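Three Minutes at the Microphone

Posted by Wycliffe Mfinanga
July
14 comments | 31 shares

The Flandemwood town council took up the water contract again on Monday, and I went. I've been to four of these meetings since spring. The room holds 100 people by the sign on the wall and they had people standing in the hallway before seven o'clock.

If you haven't been following, the short version is that the town wants to hand over the running of its water system to a company called Zaminby for a long term, with the town keeping ownership of the pipes and the plant. Zaminby would do the billing, the repairs and the testing. The town would get a payment up front. The council says the money would go toward replacing the old mains on the east side, and those mains do need replacing. I live over one of them.

I'm against the contract, and I'll say so now so you can read the rest with that in mind.

What bothered me most on Monday was how the evening was run. The agenda went up late on Friday afternoon. The contract itself was attached as a scanned file, so you couldn't search it. It's 375 pages. I printed the parts I thought mattered and read them at the kitchen table over the weekend, and I still don't think I understand the section on rate adjustments. There is a formula in it that refers to an index, and the index is defined in an appendix, and the appendix refers back to the section.

I called the clerk's office first thing Monday to ask for a copy with text in it. The woman who answered was polite and said the scan was what they had been given. I asked who gave it to them. She said the law firm.

Public comment was set at 3 minutes per person, which is normal. Then the council president announced at the start that comment on the water item would be capped at thirty minutes total. So ten people got to speak. More than 200 had signed the sheet, between the ones in the room and the ones in the hallway and the ones who gave up and went home but left their names. I was far down the page and didn't get called.
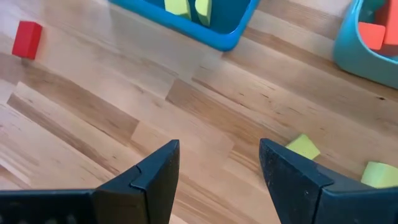
Reading time: 6 min

The ten who did speak were mostly good. A retired pipefitter talked about what happens when a crew is paid by the job and has no reason to fix the valve next to the one that broke. A woman who runs a laundromat on Mill Street read her last two years of bills out loud and asked what they would be in five years. She asked it as a question and waited. The president told her that comment was not a question and answer period. She used the rest of her time standing there, and I thought that was a fair use of it.

Two people spoke in favor. One of them works for a contractor that would get some of the main replacement work, and he said so up front, so I have no complaint with him. He made a decent point. He said that the town has put off those mains for as long as he's lived here, under every council, and that people who oppose the contract ought to say where the money would come from instead.

I'll try. The town could borrow for it. Dreltorwood did that, two towns over, for a project close to the same size. Rates went up there, and people complained, and the pipes got replaced, and the town still runs its own water. You can walk into the office and talk to somebody who works for you. I'm not saying borrowing is free. Ratepayers cover the payment either way, since Zaminby isn't handing over that check as a gift and will collect it back out of our bills with a profit on top. The difference is whether we vote for the people who set the rate.

Councilman Hauser was the only member who pressed on this. He asked the finance director whether the town had priced out a bond before going to the company. She said a preliminary comparison had been done. He asked to see it. She said it was part of the negotiating file and that counsel had advised against releasing it until after the vote. He asked her to repeat that and she did. There was some noise from the back and the president used the gavel.

I don't always agree with Hauser. He was wrong about the parking lot and he was wrong about the library hours. But he read the contract. You could tell by the questions. He asked about the clause that lets the company recover lost revenue if people use less water. I had missed that one completely. As far as I can follow it, if we have a wet summer and everybody stops watering the lawn, or if people buy low-flow fixtures like the town has been telling us to do for years, Zaminby can ask for a rate increase to make up what it didn't sell us. The company's representative said the clause was standard in the industry. He said that about four different clauses.

They did not vote. The president moved to table it to the next regular meeting, and that passed with Hauser voting no. He said he'd rather vote it down that night. I think he was short by one, and that the president was short by one also, and that the next few weeks are going to be about whoever that one person is.

The local paper ran a few paragraphs the next morning. It said the council "heard from residents on both sides," which is true in the sense that there were two sides. It didn't mention the thirty minute cap or the file that can't be released. I wrote to the reporter. She wrote back the same day and said she'd had eleven inches for the whole meeting, including the zoning item, and that she has put in a records request for the comparison. I was glad to hear it. She covers three towns and the school board by herself now.

I've put in a request of my own, for the bond comparison and for any emails between the finance office and Zaminby from before the proposal was announced. The form is on the town website under Clerk, then Forms, then Other. You don't have to give a reason. They have to answer you in writing even if the answer is no, and a no can be appealed. If you do one, keep a copy of what you sent and write down the time.

If you'd rather speak, the sign-up sheet goes out at six and the meeting starts at seven. Get there when the sheet does. Write out what you want to say and read it to yourself with a timer, because three minutes is shorter than it sounds and they do cut the microphone. I timed mine at home and it ran well over. I'm cutting the paragraph about the history of the plant, which I liked, and keeping the part about the revenue clause.

A few people asked me afterward if I'd post the pages I marked up. I'll scan them this week. My handwriting is bad, and some of the notes in the margin are just question marks, so don't expect much. The rate section starts right after the definitions, and if anyone reading this has worked with utility contracts and can explain the index to me in a couple of sentences, please leave a comment or send me an email.

14 comments
Share this post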